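Old Cables, New Owners: My Project on the Stuff We Keep in Drawers
Bernadette Brunet
2018-01-18

So my project started with my mom's junk drawer, which would not close. I pulled on it, it fought back, and I ended up with a pile of chargers for phones we haven't owned since I was in grade school. I wanted to know if other families were the same, and wow - they are!

I made a paper survey and handed it out at school and at my aunt's gym. I got 282 back (my aunt is very persuasive). The big question was how many cables you have at home that you never use. Added up, people wrote down 2,427 of them. One man just wrote "yes" so I had to leave him out.

I also asked why people hang on to them. The top answer by a mile was "I might need it someday." Second was "I don't know what it goes to," and I felt that one in my soul.
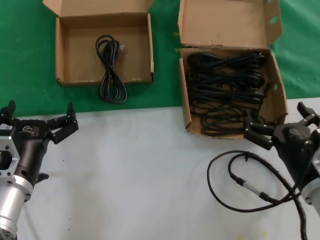
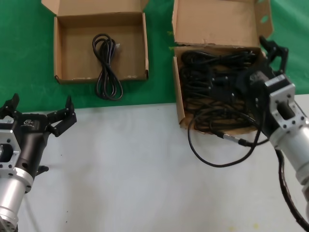

SORTING AND STORAGE

A coiled black cable in an open cardboard box is pretty much how most people told me they store theirs, if they coil them at all. I tried three ways at home: wrapped around my hand, folded flat with a twist tie, and big loose loops. Loose loops won for me because I never had to pick out a knot, but they take up a lot more room. My brother timed me finding one certain cord in a mix of 25 and he was very strict about it.

Labels helped more than any of the wrapping. I used masking tape and a marker, and my best time got cut in half - I did a little dance in the kitchen.

What I'd change: I should have asked people's ages. I also wish I'd started in June, when everybody is cleaning out closets anyway. Mr. Nouri says I can run the survey again for extra credit, so if you have a drawer like ours, please come find me!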